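Flistside Route Trial: Progress Report to the Program Manager
Reporting period ending September

1. Status

Work on the operating rules for automated driving on unpaved and dust-covered roads is on schedule in two of three areas. The draft rule set (version 2) has been issued to both site teams. The logging standard is complete. The remote stop procedure is one revision behind plan and is covered in section 4.

2. Recorded runs

The target for the period was 2,445 km of recorded driving, and that figure was met. A trained driver was in the seat for all of it. Driver takeovers came to 58. Each one has a completed takeover form, with the cause code entered by the driver on the same shift and checked by a second reader afterward.

Of the 58 takeovers, 13 were coded as "road edge uncertain." Every one of those 13 was on the Zostisthorpe section, where sand spills over the verge and the edge has no paint or curb. The remaining takeovers are spread across the other codes with no single code standing out. The full table is in the shared folder under Dritis logs.

3. Changes to the operating rules

Rule 4 (road edge). Version 1 allowed the vehicle to use older tire tracks as a guide to the lane. This has been withdrawn. Tracks may be logged as a feature but may not set the path. Where the edge estimate falls below the confidence limit, the vehicle slows to walking pace and alerts the driver.

Rule 7 (parked vehicles). Any parked vehicle within reach of the road is treated as occupied. Upright shapes between parked vehicles are treated as persons until classified otherwise. The speed cap applies from first detection until the last vehicle in the row has been passed.

Rule 9 (sun and haze). Camera-only operation is not permitted when the glare flag is set. The flag threshold was lowered after the early morning runs.

Rule 11 (small objects). Objects on the road surface that cannot be classified are to be passed at reduced speed with full clearance, or the vehicle stops. Driving over them is not permitted at any speed.

Rule 12 (dust on sensors). Lens and cover checks are now made before each run and again at the turnaround. The Agyeman team asked for a longer interval. The request was declined for this period and will be reviewed with the next set of cleaning records.

4. Open items

Remote stop. The bench test requires 1,000 consecutive stop commands without a miss. The first attempt was halted by a fault in the test script and has to be restarted from zero. Until a full set is passed, the procedure stays in draft and no run may rely on it.

Second reader training. One reader is qualified at Flistside. A second is needed before the Agyeman team can check its own forms.

Wording of Rule 7. Site teams read "within reach of the road" differently. A fixed distance will be proposed in version 3.

5. Spending

Spending is within the approved amount. Sensor covers cost more than planned and the difference was moved from the travel line. No additional funds are requested.

6. Next period

Complete the remote stop bench test. Issue version 3 of the rules. Repeat the Zostisthorpe section with Rule 4 as revised and report road edge takeovers separately for each direction of travel.

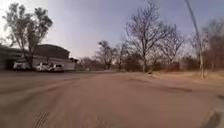 Elsa Räsänen
Operating Rules Lead, Flistside Route Trial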